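The Altadau Manual 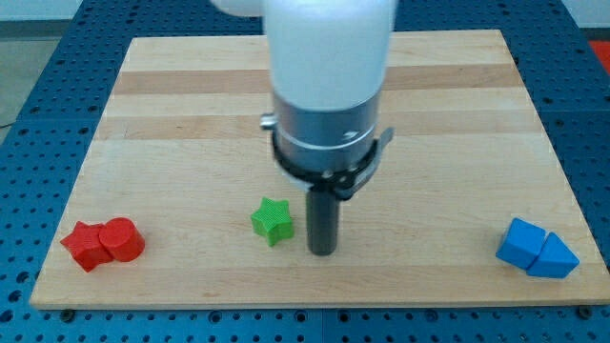 Star in the middle, blue pair on the right.

Wayne Cropper paid $7 for the download, 106 pages, every jet ski Altadau ever built. So the seller claimed.

"Page 5 is a lawn mower," said Misaki Sugiyama.

"It's the same kind of carburetor."

"Is it? Says who?"

He scrolled. The impeller chapter was for a Gurkier, a boat neither of them had seen on Penrose Lake or anywhere else. She went back to draining the hull.

"There's a torque chart," he said.

"For what bolt?"

Wayne looked for a while. Then he handed her the wrench.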